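Search reports
Trarkine Fund project pages

Rusamley bench, update for June

Hi everyone at Trarkine - this one is going to be less cheerful than the spring update, so I'll get the bad bit out of the way first. We had a collision between the two arms on a Saturday run, and I stopped all unattended work the same evening. No people were hurt (the room was locked and I was next door), but we bent a finger mount, stripped one wrist servo and lost most of two weeks.

You'll remember the plan for this quarter was 747 completed sorting runs, small items in and out of clear containers. We are at 563. Before the collision I'd have told you we were going to sail past the target, so yes, I'm a bit sore about it!

What went wrong, as best I can piece it together from the logs: the left arm was told to retreat after a failed pick and the right arm was already on its way in. Each arm checks a shared "keep out" zone before it moves, but the left one was reading a copy of that zone from before the last restart. So it thought the middle of the table was free. The current limit on the wrist should have caught it, and it did, only far too late, as I had raised the limit back in the spring to stop nuisance trips. That one is on me and I've put it back.

The second problem is older and more annoying. Clear plastic. The wrist camera has a terrible time deciding where a transparent wall starts, especially over a busy marble pattern, and a lot of our failed picks begin right there. The retreat that led to the crash followed one of those. 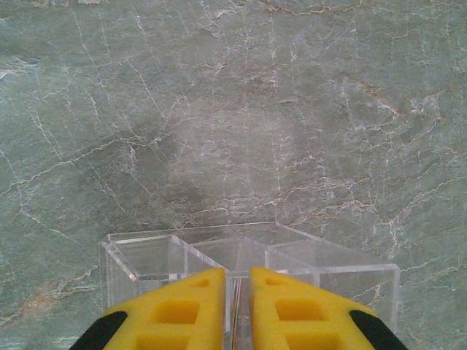 Wrist view: gripper fingers open at the clear organizer, stone veins showing through the plastic.

You can probably see the trouble for yourselves. The software gets a few bright rims and a whole lot of veins, and it has to pick out which lines are box. We tried the Himatness edge filter on it and it happily found edges all over the stone. I've gone back to teaching the container position by hand at the start of each session, which is slow but has been behaving.

On to the arms sharing the middle of the table. The Olaniyan controller now refuses to start a move unless the zone data is fresh, and only one arm may hold the center at a time unless I release it from the keyboard. I've also cut the speed in that area to a crawl - it's painful to watch, but I'd like to keep the spare servo as a spare.
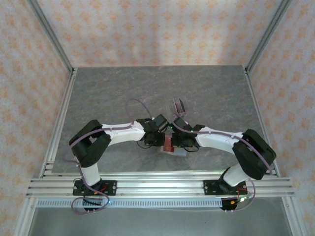
Both arms at the center of the table, grippers close together over the tray.

Close work like this is exactly what I'm being careful with. Both grippers want the same few inches, and the cables need their slack too, so I've added a cable check to the startup list. The emergency stop gets tested every morning now, where before it was whenever I thought of it.

Money: the replacement servo and finger mount came to just under 500 dollars, and that comes out of the parts line, so I'm not asking for extra. I would like to ask for time, please. If you can let the sorting target slide by 4 weeks, I'm fairly confident we'll get there with somebody in the room for every run.

Still open on my list: a proper written rule for who can change the current limits, a retest of the old limit with a foam block, and some kind of tape or tint on the container rims (I go back and forth on that one, it feels like cheating). I'll send the full log of the collision separately. It's long and very dull until the last few lines.

Call me if you'd like to talk any of it through, I'm at the bench most afternoons.

Recent updates
Rusamley bench, spring update
New wrist cameras fitted
Parts budget, revised
Notes on cable routing

Contact the Rusamley bench | © Rusamley | Back to top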